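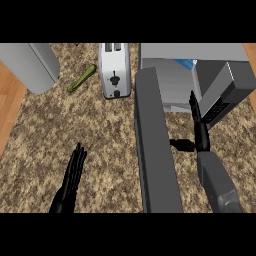
Bohumila Ondrejka

Re: [lusholm-allotments] Salt water for slugs, and the seed order

On 7 February 2022, Nevzat Tekin wrote:
> I have been watering the edges of my beds with weak salt water
> since July and have had hardly any slugs. Man-lok says the same
> about his. I think we should all do it before the cucumbers
> go out. I also vote we buy the Warna seed in bulk, as it is
> meant to be slug-proof.

Nevzat, I'm glad your beds did well, but I'm not convinced by any of this.

Last summer was dry on your side of the site. I put down nothing at all on plot 11 and had hardly any slugs either, so by the same logic doing nothing works a treat. Did you leave one bed alone to compare? If you did, I'd like to hear how it got on. If you didn't, we don't know much.

Salt also stays in the soil longer than people think, and cucumbers don't care for it. Man-lok's plot drains straight into the two below his, and I doubt Defne wants it in her beans.

As for the Warna seed, what does "slug-proof" mean? The packet I was shown said "vigorous", and every packet says that. I grew 7 plants from it and the slugs had 2 of them in the first week. The rest gave decent cucumbers, a bit thick in the skin, no better than the old sort we used to get from Sönmez for less money.

I won't put money into a bulk order on that. If others want to, fine, but please leave me off the list.

Could whoever has the key to the lower gate bring it back? It wasn't on the hook this morning.

Bohumila
Plot 11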